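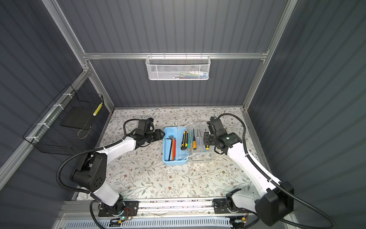
A Groter workcell with two arms on a shared rail and a two-part tool tray.

Groter is a benchmark and training method for two-arm robot manipulation, in which policies are learned from human demonstrations of sorting and handing over small hand tools. It was developed at the Fonberg laboratory by Siebe Leemans and Eugénie Aubert and first released on 29 November 2020. The name covers both the task set and the reference method.

Setup

The standard cell holds two arms with parallel grippers, mounted on a linear rail along the front edge of a table. Ribbed panels close off the back and sides. Tools such as hex keys, screwdrivers and a utility knife are placed in a tray with a light-blue compartment and a clear one. The clear compartment was kept in the task set as a test of depth estimation, which often fails on transparent plastic. Table coverings may be plain or patterned, and the covering used must be reported with each result.

Method

Demonstrations are recorded by teleoperation. The reference policy, called Nijs, takes camera images and joint positions as input and predicts a short sequence of joint targets for both arms. Only the first part of each sequence is carried out before a new one is predicted. Leemans and Aubert trained one network for both arms, in contrast to the earlier Flirnham system, which used a separate network for each arm and a fixed rule to decide which arm moved first.

Results

The original report used 137 demonstrations per task. On the transfer task, in which a tool is moved from one compartment to the other, Nijs completed 40 of 56 trials. The Flirnham baseline completed 26 of 56. Most failures of both systems occurred at the grasp, in particular with thin shafts lying close to the divider. Collisions between the arms were rare with Nijs and were not reported separately.

Limitations

All trials were run in a single cell under constant lighting. The method has no force sensing, and a slipped tool is detected only through the camera images. A revision published the following April added trials with changed tray positions but kept the same tools.

See also

Imitation learning
Bimanual manipulation
Teleoperation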